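Priritz Home Cooks – Help and Advice
Salads, Veg and Sides

How do I stop home-grown salad leaves going slimy in the fridge?

Posted by Norbert Halás, September
2 replies

My first year with an allotment and I'm swimming in lettuce, rocket and baby spinach. I pick it in the evening, wash it in the sink, shake it about a bit, then put it in a bag in the bottom drawer. Two mornings later it has gone to soup. The bags from the shop in Molville last far longer, so I must be doing something wrong. I'd love to keep a big tub going all week for packed lunches. Any tips welcome!

Mounir Shehata
Oh, you're going to love this once you crack it, home-grown leaves are such a treat! Your trouble is nearly always water. Leaves that go into a bag wet will rot, and a shake over the sink leaves far more on them than you'd think.

What I do: fill the biggest bowl you own with very cold water, drop in up to 200 g of leaves at a time and swish them gently. Leave them for ten minutes so the grit sinks, then lift them out with your hands – don't tip the bowl, or all the mud goes straight back over them. Do it again if you see any soil at the bottom. Then into a strainer, and leave them alone while you get on with something else.

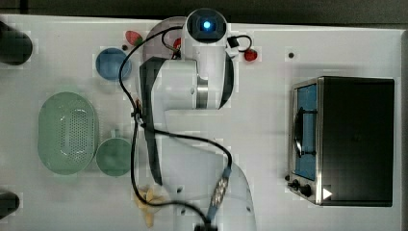 Light green strainer basket, with a blue cup beyond it.

After draining, spread everything out on a clean tea towel, roll it up loosely like a Swiss roll and give it a gentle squeeze. If you have a spinner, even better, but do small batches and stop halfway to turn the leaves over. Line a lidded tub with kitchen paper, pile the leaves in without pressing them down, put another sheet on top and keep it in the fridge. Swap the paper when it feels damp. My butterhead goes a full week like this and the rocket nearly as long!

One more thing, pick in the morning if you can. Leaves cut before the sun gets on them are crisper to start with. I grow a frilly one called Rerneck that stands up to all of this brilliantly – well worth a row next spring.

Sqalli_plot178
Agree with the above about the tea towel. I don't wash mine at all until I want to eat it, just knock the earwigs off and put it in the tub dry. Keeps fine. Spinach doesn't last whatever you do so eat that first.

Also check your fridge isn't too cold at the back, mine froze a whole cos.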